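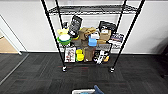
The Wudetti wire trolley on our carpet, middle shelf full and top shelf still free.

Reviews > Storage > Shelves and trolleys

Search this site
Type a word and press Enter

Wudetti wire trolley, black, on wheels

I bought this trolley in December for the room where my children play and where I also keep my post and papers. Before it we had a closed cupboard from Furnus, and things went in there and were forgotten. I wanted something open, so that I can see at once what we have. After several months I think I know the trolley well enough to write about it.

The price was 72 pounds with delivery. I put it together alone in one evening. The instructions have only drawings, but they are clear enough. My one mistake was to fix the middle shelf too low, and then I had to take half of it apart again. Please measure your tallest box first.

It rolls on carpet, but slowly when it is loaded. I hold it by two posts and push from low down, and then it goes straight. On a hard floor, at my neighbour Dwayne Greenberg's flat, the same trolley moves with one finger.
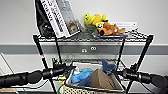

My main question before buying was whether a wire shelf is good for small and soft things. For books and boxes I have no complaint, although nothing at the sides keeps them standing. You must lean one thing against another, as with the tall white book, which rests on the black bag at the left. Soft toys are easier. The brown dog and the yellow one can lie directly on the wires and they stay where you put them. Pencils, dice and small bricks are a different matter – they fall through, or they stop halfway, and this is worse.

Cleaning is simple in principle. Dust does not collect as it does on a flat board, but it sits where the wires cross, and a cloth does not reach it well. I use an old paintbrush.

The black finish has kept its colour. I have found one scratch, on a back post, and I made it myself with the vacuum cleaner.

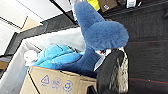

Page last changed: 4 August 2020

I have added this part after a letter from a reader, Marites Rivera, who asked if long-haired toys catch on the metal. Ours did, a little, at the ends of the wires. Now I prefer a plain cardboard box for the fluffy ones, such as the dark blue one and its smoother turquoise neighbour. A box also lets you lift all of them together when the shelf is needed. I looked at the fabric baskets from Abella, but they were too deep for my shelf spacing.

I would buy the trolley again for this price. If Wudetti sold a low rail for the sides, I would order two.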